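Flallari Newsletter
Out and About: An Afternoon at the Jundholm Open Day
by Margareta Ene

I had been meaning to get over to Jundholm since September, when Raluca Pascu first told me they open their doors to visitors, and on 24th December I finally went. It's 29 miles from my front door and the last 5 are all hills, so wear something warm if your car heater is anything like mine!

The theme this year was everyday things: what we carry, what we drop on the nearest table when we come in, and how it all gets put away. I know that sounds like a scolding from your mother, but it was really a very friendly afternoon, and I stayed much longer than I'd planned. 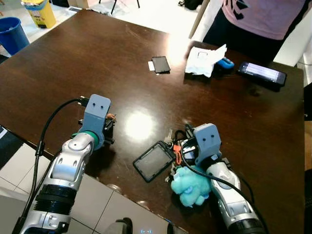
I loved the big dark wooden table best, so glossy that it caught the ceiling light. Keys, a fuzzy light blue plush toy, two smartphones, a crumpled tissue (we all have one of those somewhere, don't we?), a little white card that I'd have lost inside a minute. It could have been the bottom of my own purse. Raluca and I got to talking about where keys ought to live. She is firmly for a hook by the door, and I have used the same chipped soup bowl for years and don't intend to change.

After that we had coffee and a slice of Gulemel, the walnut cake they bake there, and I asked for the recipe and was very kindly refused. Admission was free, but the raffle had 279 tickets in it and I bought more of them than I should have.
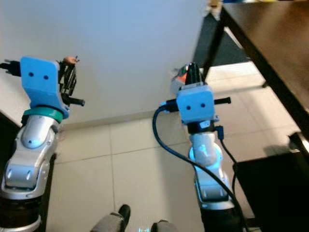

Issue 1000

The rooms themselves are plain, with white walls and tiled floors, and I rather liked that, as you look at the things and not at the decorating. My feet did feel the tile by the end, so bring good shoes. There is parking behind the Iordache bakery, and the side door is the easier one if you have a stroller. Raluca is going again next year and has room for two more in her car, so give her a call if you'd like to come along.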